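Mulcahy cell, notebook
26th August

Left arm dropped out again, same joint as last time (elbow). Overload trip on the servo, torque off, arm sagged onto the table. No damage to the gripper or the wrist camera bracket. Right arm kept holding position, as it should.

Task was the dough flattening set. Trip came at episode 957 of the run, while the left arm was pressing on the roller. Log shows the elbow current climbing over the last 4 episodes before it let go. I missed that because the Plitora dashboard only shows the average for the whole run, and the average looked fine. Have put a per-episode peak column next to it.

Things checked, in order:

Cable to the elbow. Reseated both ends, wiggled it with the arm powered and the torque low. No dropouts.

Supply voltage at the base. Steady at rest and under load.

Servo temperature. Warm, well under the limit by the time I got a reading, but that was a few minutes after the trip so it doesn't say much.

Horn screws. Two were loose on the elbow. Tightened with threadlocker. I don't think this is the cause but it would add play, and the controller pushes harder when there is play.

Press depth. The taught height for the roller was set on the old table top. The new one sits a little higher, so the arm was pushing into the table at the bottom of every stroke. I think this is the real fault. The right arm has the same error but the stroke for that side is shorter.

Retaught the height on both sides with the Sikgate jig. Lowered the current limit on both elbows and set a soft stop that backs the arm off before the servo trips by itself. Ran 100 strokes without dough, then went back to the normal setup.
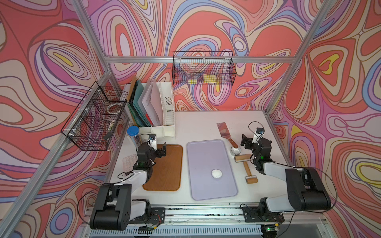

Can the cell run unattended overnight with the new limit?
Leave it off overnight until it has done 400 episodes with someone in the room. The soft stop covers a slow climb in current, but a sudden trip still cuts torque and the arm still falls.

Still to do: ask Cilelcombe for a spare elbow servo, lead time was around two weeks on the last order. Write the table height into the setup sheet. Same check on the other cell before its next run.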